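Bestandsaufnahme

Die Wohnung lag im zweiten Stock, und der Schlüssel passte erst beim dritten Versuch. Der Auftrag der Firma Trindetti umfasste eine Seite: Erfassen, Bewerten, Räumen. Für den Tisch im hinteren Zimmer war eine eigene Zeile vorgesehen. Ich legte das Klemmbrett auf die Fensterbank und schrieb das Datum, 3. Januar 2023. 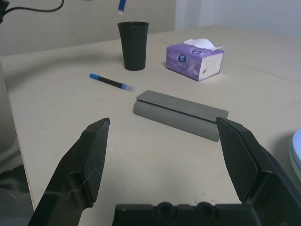 Tischplatte hell, Taschentücher in violetter Verpackung. 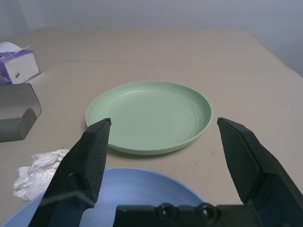
Den schwarzen Becher trug ich unter Gefäße ein, den mintgrünen Teller und die hellblaue Schüssel ebenfalls. Für die graue Rolle gab es keine Rubrik. Das Formular kannte Hausrat, Schriftgut und Sonstiges, und unter Sonstiges standen bereits 476 Positionen aus den übrigen Räumen. Ich schrieb: Rolle, grau, Zweck unbekannt. Der Stift mit der blauen Kappe kam zum Schriftgut, was sachlich falsch war, aber in der Spalte blieb Platz.

Am Telefon meldete sich Blomqvist und fragte, ob der Teller eine Nummer habe. Ohne Nummer gehe er nicht ins Lager, und das Lager in Hitinmont nehme seit August nur noch vollständige Sätze an. Ein einzelner Teller sei kein Satz. Ob ich in den Schränken nachgesehen hätte.

Ich hatte nachgesehen. Die Schränke enthielten Gläser, Schnur und einen Ordner mit der Aufschrift Testport. Im Ordner lagen Quittungen, nach Beträgen sortiert, die kleinste zuoberst.

Dann eben Einzelstück, sagte Blomqvist. Das kostet eine Unterschrift mehr.

Ich änderte die Zeile und unterschrieb. Für das zerknüllte weiße Papier neben der Schüssel galt Absatz 2: Verbrauchtes wird nicht erfasst. Ob es verbraucht war, ließ sich vom Stuhl aus nicht entscheiden. Ich zog einen Strich in die Spalte, setzte ein Fragezeichen dahinter – mit Bleistift – und nahm mir den Flur vor.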